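Facilities and Workplace Bulletin
Dondell Center, Staff Newsletter
11 Feb 2025

Shared Tables: New Guidelines for the Second-Floor Workrooms

The Office of Workplace Services has completed the replacement of worktables in the second-floor workrooms of the Dondell Center. A total of 42 tables were delivered by Gusia, the supplier selected last July, and all are now available for staff use. The older tables have been removed from the building and will not be returned to service.

The new model has a pale wood-grain top with rounded corners and a cable opening near one long edge. Staff in the Savby and Fukuda rooms, where the first tables were installed, asked for a plain surface that could be cleared and reassigned quickly between groups. The same top was therefore ordered for every room on the floor. The light finish was chosen to brighten the interior rooms, several of which have no windows.

Heriberto Villca, who oversees furnishings for the Center, reports that the tables have been well received. "The most frequent comment concerns the open surface," he said. "Groups that work with small parts and containers can spread them out and see what they have. We would ask that they be equally thorough in putting them away."

Small items left behind at the end of a booking remain the most common complaint received by this office. Blocks, bowls, trays and similar pieces are often found by the next group, with no indication of where they belong. The guidelines in this item apply to all such materials, whether they are the property of a department or of an individual. 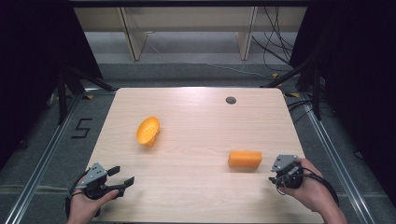
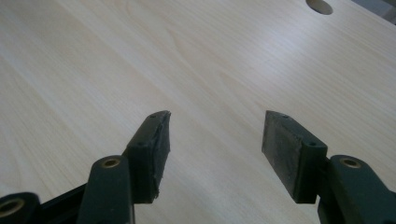
Second-floor worktables, with the round opening in the top.

Clearing the Table

Each group is expected to leave its table clear when its booking ends. Loose items should be returned to the department's own bin on the corridor shelving. Bins are labeled by department, and additional labels may be requested from the front desk. Items without a clear owner should be taken to the front desk, where they will be held for 20 working days.

Bowls and other open containers should be emptied before they are stored. Please do not stack filled containers on the shelving.

Use of the Cable Opening

The round opening is intended for power and data cables only. Cables should be passed through from below and drawn back when work is finished. Staff are asked not to drop paper, tape or small parts into the opening, and not to cover it with equipment that produces heat.

Care of the Surface

The tabletops should be wiped with a soft, damp cloth. Abrasive pads and solvent cleaners are not permitted. Cutting must be done on a mat, and mats are kept in the cabinet beside the Fukuda room. Adhesive labels should not be applied to the top or to its edges.

Damage of any kind should be reported on the day it is noticed. Reports may be made to extension 648 or in person at the front desk. Please give the room name and the number printed on the tag beneath the table.

Bookings

Tables may be reserved individually or by room. Brayden Thibodeau coordinates reservations for the second floor and can be reached at extension 986. Requests for an entire room should be submitted at least five working days in advance.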